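Altudix 4 is out, and the replay tool finally makes sense

I've been running the beta of Altudix since May, so I'm a little late telling you that version 4 went final this week. If you don't know it, Altudix is the open planning and perception package that comes out of the Nedby group, and it's what I use for nearly all of my cloth handling work. Folding, sorting, pulling one sleeve out of a heap - the stuff that still makes robot arms look silly.

The big change is in how it turns recorded demonstrations into something a planner can use. In version 3 you fed it a folder of wrist camera video, went to bed, and woke up to a log full of dropped clips. I once lost a whole evening's recordings to a clock mismatch of a few milliseconds (my fault, partly, but still!). Version 4 lines up the video and the finger motion by itself, and when it can't, it tells you which clip and where in the clip. I cheered out loud in my kitchen.
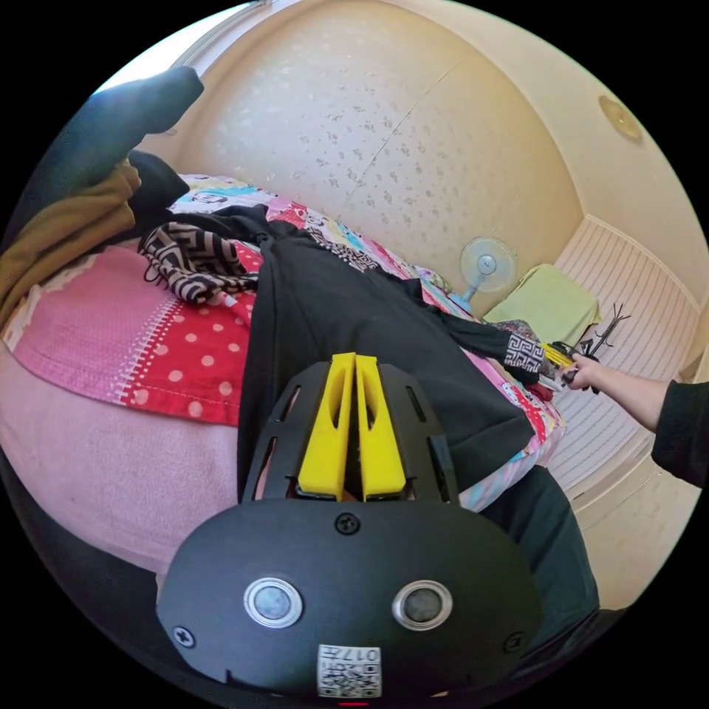 The new segmenter is the part I'd upgrade for. It used to draw its outlines by color first and edges second, and on clothes spread over a bed it would happily merge a blouse with the blanket under it. Now it keeps a running guess for each piece of fabric and carries that guess forward as the camera moves. Patterns are where I see the difference most. A long black garment with a Greek-key cuff, lying on a bed next to a patchwork quilt and a red polka-dot sheet, is the kind of thing the old one chopped into bits, with the cuff filed as its own object. The new one gets the cuff and the sleeve together on most of my clips. Black on black is still rough, and I wouldn't trust it with a pile of dark sweaters yet.

I ran it on my own set of 1685 short clips, all household fabric, on one desktop card. Version 3 threw out 166 of them before training even started. Version 4 kept all but a handful, and the ones it rejected deserved it. The full import took around 3 hours, and I could leave the machine alone the whole time.

There's also a proper replay window now. You scrub through a clip and see the planned finger path drawn over the video, along with how wide the planner thinks the fingers should be. It sounds like a small thing, but I found two bugs in my own grasp code on the first afternoon just by dragging the slider back and forth. You can pin a moment and send it to the planner as a starting point, too, and I've been doing that a lot.

A few gripes. The config files have changed format again, and the converter that ships with it skips comments, so back yours up first. Fisheye calibration is still a separate step that lives in the Quezada add-on, and the add-on wants an older build of the math library. I got it going in its own environment - a bit ugly, but it runs. The docs page for that is half written.

The download is on the Nedby site with the usual installers. Giltby users should wait for the point release, the release notes say, as the bridge between the two hasn't been updated for the new clip format. I'll be trying it on towels next.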